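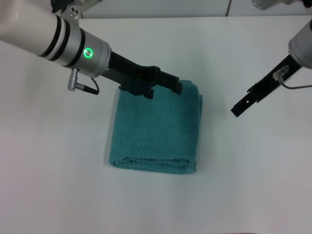

One integrator, Xia, asked us whether a parallel gripper still needs a risk assessment if the arm behind it is already sold as collaborative, and the reply from our support desk was yes, every time. The arm's paperwork covers the arm. The fingers, the cables and the workpiece belong to the application, and the application is assessed by whoever puts it together.

Zovora Dual-Arm Textile Cell
Product page, revision of Jul 26, 2019

The Zovora cell is a two-arm bench station for folding and stacking flat textiles such as towels. It is supplied as partly completed machinery. The buyer must finish the risk assessment on site before the cell is put into regular service.

Documents supplied
Installation manual
Declaration of incorporation
Blank risk assessment form
Finger inspection sheet
Wiring diagrams for both arms

Standards
The cell is designed with reference to ISO 10218-1 and ISO 10218-2. Where people share the work area, use ISO/TS 15066 for contact limits. Emergency stop circuits follow ISO 13850.

Setup rules
Keep the tabletop clear of tools, tape and spare parts. Light, matte surfaces are preferred, as glare makes fabric edges harder to detect. Route gripper cables with enough slack for full wrist rotation, and check that no loop can pass between the fingers. Both arms must stop on one emergency stop command. Stopping one arm while the other holds the same piece of fabric is not an accepted safe state.

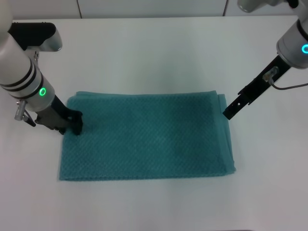 Fingers that press fabric against a hard surface create a crushing point, and it must be listed in the assessment even at low speed. Record the downward force at the fingertip, the tip shape and the stopping distance. Repeat the measurement after any change of finger, payload or program. Square tips may need padding if hands can reach the table during motion.

Indicator lights show controller status only. They are not a safety function and may not be used as permission to enter the cell.

Ordering data
Part number: 113
Arms: 2
Table width: 1000 mm
Table depth: 600 mm
Gripper type: parallel, electric
Replacement fingers: Draletti, sold in pairs
Safety relay: Anow, not included

Inspection records should be kept with the cell. The next revision of the inspection sheet is planned for October.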